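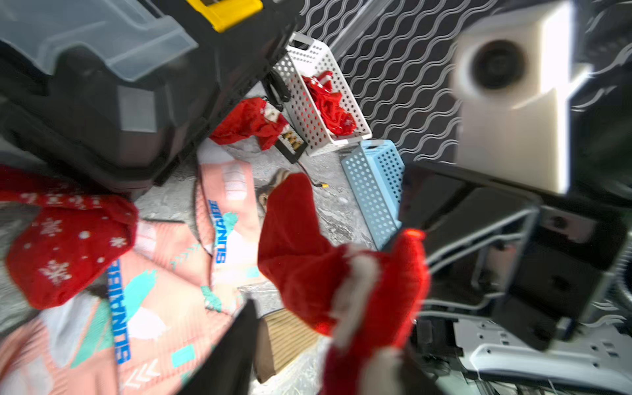

Written by Kristóf Tóth, with corrections from Albane Moulin
Last changed in April

Sock sorting at Flakska: your questions

We receive many socks through the Flakska clothing exchange, and people who come to help often ask the same things. I collected the answers on this page so that you can read them before you arrive.

Do I have to bring my own baskets?

No. We have plastic baskets with holes in the sides, in white and in light blue. If you sort at home for us, any basket is good, but I recommend one where you can see the colour from the side. It saves a lot of bending.

What is the simplest way to begin?

Begin with colour and leave the pairs for later. Many beginners take one sock and search for its partner in the whole heap, and after 30 minutes they are tired and have very little finished. When all red socks are in one basket, the partner is already near.

Which colour goes in which basket?

Red with white pattern goes in the white basket. Brown goes in a light blue one, also if the sock has a pattern with tan. Pink has its own light blue basket. Please don't mix the pink with the red, even when the basket of pink looks too empty to be useful.
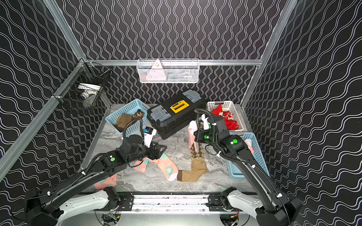
Red socks in the white basket, brown and pink in the light blue ones.

A sock has two colours. Where do I put it?

Look at the leg of the sock and forget the toe and the heel. A pink sock with a white tip is a pink sock. If you still can't decide, ask the person next to you and then do the same with all others of this kind.

Are Christmas stockings also socks?

For us they are a separate thing. They are not worn, and they go to Kerekes, who prepares the winter table. Put them aside, and also the small plush pieces if you find some between the clothes.

Can I put a basket on the floor?

Yes, for a short time. The floor is concrete and it gives dust, so a basket with clean socks should go back to the table before you leave. Baskets can stand on their end when they are empty, it takes less place.

What is the big toolbox for?

You don't need it for the sorting. It has a heavy lid with a yellow latch, so please keep fingers and wool away from it. Turn it a little if you need more room for the baskets, but leave it on the table when you finish.

What happens with a single sock?

We keep it for 2 months. After this time it goes to Vivton, where they use the textile for filling. Please don't make a pair from two socks that are only similar. The person who receives them will notice.

Must I fold the pairs?

Put one sock on the other and fold the top over once. Don't roll them into a ball, the elastic becomes loose.

Can I send you socks by post?

Yes, but only washed ones, and in a paper bag. The address is on the Firkari page, together with the opening times. Write "socks" on the bag, otherwise it will be opened with the coats.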